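In Defense of the Dustpan

I have been keeping house, in one way or another, long enough to have owned a good many vacuum cleaners, and I will say something kind about them before I say anything else. A vacuum is a fine thing on a rug. It is a fine thing on stairs, if you have the back for it. But for the small everyday business of a bedroom floor, I have come around to believing that the best tool in the house is the one hanging on a nail in the closet, the one most of us got for a couple of dollars when we moved into our first apartment and have hardly given a thought to since.

I started thinking about this on 13th May, when my neighbor Tatu Kioko called to ask which cordless vacuum to buy for the spare room. It's a little room with a wood floor, a mattress, and hardly anything else in it, and what collects there is what collects in any such room: a receipt, a bit of thread, the wrapper off somebody's chocolate. Tatu had already spent an evening reading reviews and had narrowed it down to 2 machines, both of which cost more than my first car's transmission. I asked what was wrong with a dustpan. There was a long pause on the line (a fond one, I like to think), and then we talked about tomatoes instead.

Well, I haven't let it go. Think about what a dustpan does with a single crumpled ball of foil. A vacuum will either choke on it or rattle it around the hose until you have to lie on the floor with a flashlight. A decent pan takes it in one push, carries it across to the bin, and you are finished before the other fellow has found the outlet.
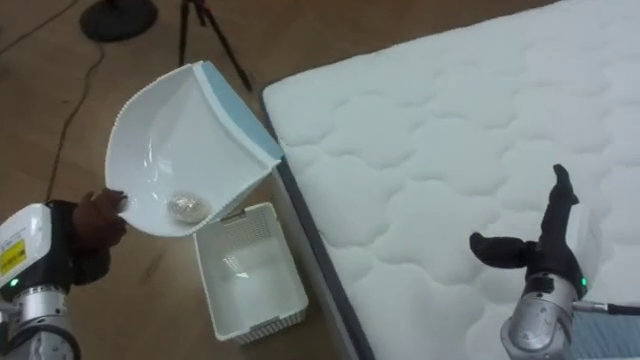 The Lip Is the Whole Thing

If you only ever listen to me on one point, let it be this one. The front edge of a dustpan is where the money should go, what little money there is. A bare plastic edge is all right when it's new, but it nicks and curls, and before long there is a gap just big enough for the fine stuff to slide under. Then you get that thin gray line of dust, and you back up and sweep again, and there's the line again, a little fainter and a little farther from where you started. I have chased that line clear across a kitchen.

A strip of rubber along the front cures most of it. It sits down against the boards and gives a little at the seams, and on a wood floor I find it makes all the difference in the world. My own pan has one, and it has outlasted three brooms.

After the lip, I look for depth. The flat, shallow kind is fine for crumbs, but anything round will roll right back out the moment you lift it, and you'll be down on your knees again, saying words you wouldn't want the grandchildren to hear. A deep scoop with a good curve at the back lets you tilt the whole thing up and walk across the room without holding your breath. I also like a pan with a smooth, shiny inside, so that nothing hangs on when it's time to empty it, and a pale one, so I can see what I've picked up. I have rescued an earring that way, and one very small screw that turned out to belong to my reading glasses.

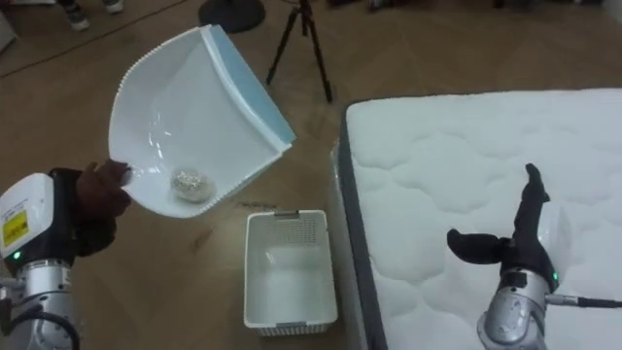 A Word About the Bin

People will spend an hour choosing curtains and then put the wastebasket wherever it lands. I'd put it low, on the floor, out in the open, and near where the mess is made. In a bedroom that means near the bed! The bin behind the door or across the hall is a bin that doesn't get used, and the receipt goes on the nightstand with all the other receipts.

I'm partial to the light plastic baskets with the little holes in the sides and a handle cut into the rim. They weigh next to nothing and they rinse out in the tub. I'll grant you they are no good for dust without a liner, as it will sift right through the mesh and you'll have your sweeping to do over again. For paper and foil and thread, though, I can't think of anything nicer, and an oblong one has the advantage of giving you a longer opening to aim for.

My sister disagrees with me on nearly all of this. She says a person has only so many years of bending over in them and ought to spend those years on something better, and her knees being what they are, I don't argue. She has a pan on a long handle, and I've used it, and it's perfectly good. Tatu, meanwhile, still hasn't bought either vacuum, and the last I heard, had gone down to the hardware store to look at brooms.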